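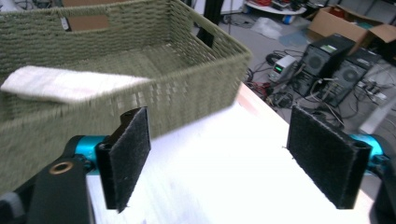 **How often should bath towels be washed, and why do mine go stiff?**

Every three or four uses is plenty, and the stiffness is nearly always too much detergent plus hard water. Halve the powder before you change anything else.

The longer version of my problem, for anyone with the patience. We moved to Jernham in November and every towel we own has since turned to toast. I have tried fabric softener, less fabric softener, and a vinegar rinse that made the landing smell like a chip shop. The machine is a Vikora, 2 years old, and it has 148 settings if you believe the manual, one of which is called "Towel". It does not help.

Posted by **landing_light**, 23 July 2018

---

**oldmangle**

Jernham water is hard enough to chew. Stop using softener altogether, as it coats the loops and they stop soaking anything up. Then:

- wash at 60 with half the usual powder
- don't pack the drum – leave a hand's width at the top
- shake each towel hard before you hang it up

The shaking matters more than it sounds. Mine dry on a line in full view of the road and I no longer care who watches. If you have a tumble dryer, ten minutes on low at the end will bring the pile back up. The "Towel" setting on the Vikora is the cotton one with an extra rinse, as far as I can tell. Use it anyway, the rinse is the useful bit.

---

**Miranda**

just buy new ones

---

**softly_softly**

I'd go along with most of the first reply, except that 60 every time will wear the hems out. I do 40 as a rule and 60 once a month, and mine are old enough to vote.

Check the spin speed too. Ours came set to 1,000 and I turned it down a notch, which left them a bit wetter but less flattened. My sister-in-law swears by Gitico descaling tablets. I tried a box and noticed no difference, apart from in my purse.

If they're still crunchy after three washes, cut up the worst one for the car and see how the others take it.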